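Notes for the Thursday session, Vallholm library, big room

Opening (don't read this bit, just say it)

Hi everybody, thanks for coming out. I'm going to talk about sleep, and mostly about the fact that I was terrible at it for years and now I'm merely mediocre. I run a small guesthouse over in Temetmont, so beds are kind of my business. You'd think I'd have figured mine out sooner!

Wait for people to settle. Ask who got up before six this morning. Ask who did it on purpose.

The diary

Okay, so two winters ago Hemant Mathur, who I used to share a shift with, talked me into keeping a sleep diary. I kept it for 364 days. (I missed one. I had the flu and I was asleep, so I'm counting it as a win.) Every morning I wrote down when I went to bed, when I thought I fell asleep, when I woke up, and how grumpy I was from one to five.

Tell the story about the grumpy score and the dentist here if they seem like a laughing crowd. Skip it if they don't.

The main thing I found in there was my bedtime wandering all over the place. Ten one night, half past one the next. My wake-up time was pretty steady because guests want breakfast, so the short nights just piled up. By Saturday I was putting salt in the coffee.

The bedroom itself

I used to have a TV, a desk, a treadmill and a stack of bills all within reach of my pillow. I love that treadmill but it had to go. What I like now is a plain wall, a plain cover in one quiet color, and very little to look at when I roll over at three in the morning. Green is my favorite for bedding, the dull olive kind. Saeed Bagheri says it looks like an army surplus store and he's welcome to his opinion, he sleeps under cartoon sharks.
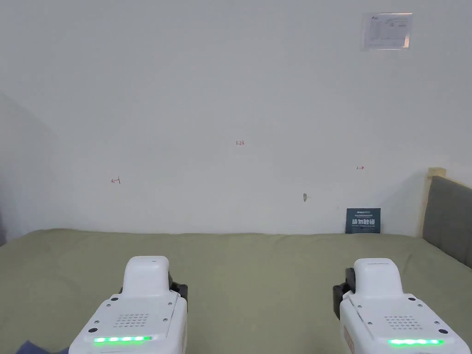

Things I tried, in the order I tried them

Warm milk. Nice, did nothing for me, now I just like warm milk.

No coffee after lunch. This one hurt, and it helped more than anything else. Give it a couple of weeks before you decide.

Phone in the kitchen. I bought a 2 dollar alarm clock at a yard sale and it ticks like a horse on cobblestones, so I bought a different one.

Getting up when I can't sleep. I go sit in the armchair with a boring book and a low lamp until my eyes get heavy. My current boring book is a history of canals, and I'm on page 90 and getting worried because it's picking up.

Pause for questions here, people always want to talk about naps. (My answer: short ones, early in the afternoon, and if you snore or you're wiped out all day no matter what, go talk to your doctor.)

Handouts

There are 60 blank diary pages on the table by the door, please take one home. Pens too, but I'd like those back.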